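Joining stone slabs in a U-shaped counter run

Posted 19 April 2018 by plikov

I am planning a U-shaped kitchen with a veined stone top. The longest leg is 2,990 mm and the back run is 1,479 mm. The fabricator wants two joints, both cut straight across at the inside corners. A neighbor says diagonal joints look better. The base units are Renora and are already leveled. Does the joint type matter for strength, and can the veins be matched across it?

Volker Thiele

Straight joints are the usual choice. A diagonal cut leaves a long, thin point on each piece, and that point can chip in transport. It also wastes slab. Strength comes mainly from the support underneath. Both sides of a joint should rest on something solid, and the cabinets should be screwed together before the top goes on.

Vein matching depends on how the pieces are laid out on the slab. With irregular veins you will not get a true match where the direction turns 90 degrees. Ask for a layout drawing or a photo of the slab with the cut lines marked - before cutting, not after. Keep both joints away from the sink cutout. Also ask how the outside corners will be finished. A small radius chips less than a sharp one.

silholm

had diagonal, looked fine, cost more. get the filler color matched

fuchs9

Agree with Volker on the layout drawing. Check the walls for square as well. Mine were out by 9 mm over the back run and the template had to be redone. Pale veins hide a filled joint fairly well if the filler follows the darker base color.
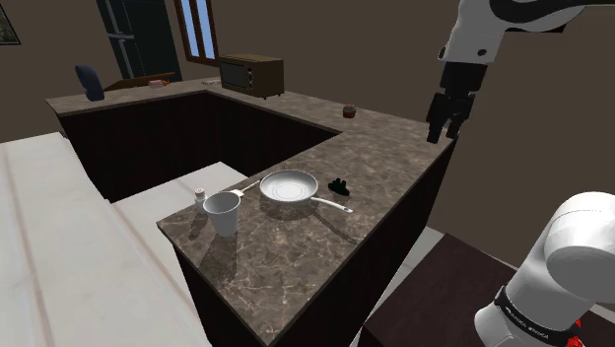
Sealing is a separate job. Wait until the joint filler has cured, then seal the whole top in one session, including the front edges.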